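Brostine packs mixed gift boxes for small shops, and until January every one of them was filled by hand. The firm still fills most of them that way. What has changed is that it now has a budget for automation, and a plan for spending it slowly.

Conall Fahy, who runs operations, began by asking for quotes. Evorine offered a complete packing cell, installed, with a year's support. Protimora would lease an arm and charge separately for training. The two prices were hard to compare. One left out guarding and floor work, the other left out spare fingertips, and neither said what would happen when the range of goods changed.

"Our stock changes every season," Fahy says. "I can't buy a machine that only knows last year's cables."

So the first money went on hand-held grippers and people's time. Staff use the grippers to pick and place ordinary goods at a table, and the recordings are used to train a system before any arm is ordered. The firm set aside 90 hours for this, spread over 13 weeks.

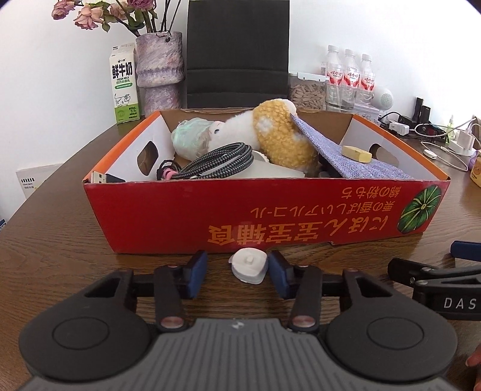
Soft and awkward items take up most of those hours. A rigid part with a knob can be held much the same way each time. Cloth, plush and coiled cable can't, and Jae-in Gil, who plans the sessions, puts them on the list again and again in different arrangements. She keeps a sheet of 123 items, sorted by how they need to be held, and it has become the main document in talks with suppliers.

Her advice to other buyers is to budget for wear. Fingertip pads, cables and batteries should have their own line, she says, and so should the hours spent tidying up recordings. Fawzy, the consultancy that checked Brostine's figures, made the firm add both — they had been sitting under "sundries".

The plan now has 7 stages, with a decision to stop or go on after each. An arm doesn't appear until the fifth. Fahy expects to lease the first one and has asked both suppliers to quote again, this time against Gil's sheet.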